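February, late afternoon
by Jasmina Zupan
3 comments · 18 shares

Madder bath, second go, and a few notes on the wool

I promised Holovko I would write this up properly while it was fresh, so forgive me if I wander. The Granari yarn came in this morning, 1441 grams of it across the skeins, and I spent far too long just handling it before I got down to any work. It is a softer spin than what we had from Prunell last fall, with a bit more bounce, and I think it will take color very nicely (I said that last time too, I know).

Scouring

Soaked everything in warm water with a small squirt of the plain soap, no stirring, only a gentle push under with the back of the spoon. Left it 66 minutes. I had meant to leave it an hour but the phone rang. The rinse water ran clear on the third change, so I called that good and moved on to the alum.

Mordant

Weighed out 241 grams of alum for the whole lot, dissolved it in a jug of hot water first and then tipped it into the big pot. The Endham pot, I should say, as the old enamel one has a chip in it now and I don't trust the iron underneath to leave my reds alone. Brought it up slowly to just under a simmer and let it sit there, lid half on, while I answered letters. Then off the heat to cool in its own liquid overnight.

The bath

Ground madder in a muslin bag, soaked ahead of time. I kept the heat lower than on the first go - that one went brown on me, and I am fairly sure I let it get too hot while I was chatting. Two skeins are pulled already and hanging by the back door. They are a warm brick color, a little uneven at the ties, and I like them very much. The rest can stay in until morning. If anyone passes the pot, please don't lift the lid to peek, I have done enough of that for all of us!

Knit samples

Holovko asked how the darker shades behave once they are knitted up, as a skein never tells you the whole story. The very dark green is the one I keep going back to. It is so close to black that you have to look for the green at all, and the fine ribbing stays soft where it folds. 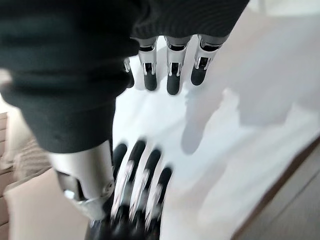

For next time

Tie the skeins more loosely, four ties each, figure eights. Try a pinch of chalk in the madder, as our water here is on the soft side. Ask Granari whether they can hold back another batch from the same spinning. And write the pot temperatures down as I go - I had them on the back of an envelope and now the envelope has gone out with the recycling.

3 comments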